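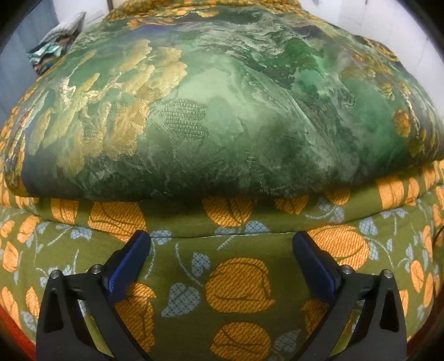
Skometa is a small family workshop in Titel, and we make and repair quilts for homes and guest houses. The firm was started by Maricica Voicu in June, with one sewing machine in her mother's kitchen, and today we are 3 people. We like strong colours and we are not afraid of shine. A green brocade with gold flowers, folded thick on an olive quilt with orange fruit-like shapes and pale blue leaves, is very near to our taste, and many customers ask for the same kind of cloth.

What we do

We sew new quilts to your size, we change old filling, and we put new covers on quilts which are still good inside. Wool filling is our speciality. Repairs are possible also for quilts made by other workshops, but please let us see the quilt before we tell you a price. A repair starts from 60 and a new double quilt from 600, delivery in town included.

Who we are

Maricica cuts the cloth and speaks with the customers. Virgil Anghel takes care of the wool and makes all the stitching by hand, as he learned from his aunt. Nam is our youngest colleague and prepares the parcels.

Visit us

The workshop is open in the mornings. Please ring the bell for a longer time, the machines are loud. For orders by telephone our extension is 3264.

Page updated 13 Mar 2025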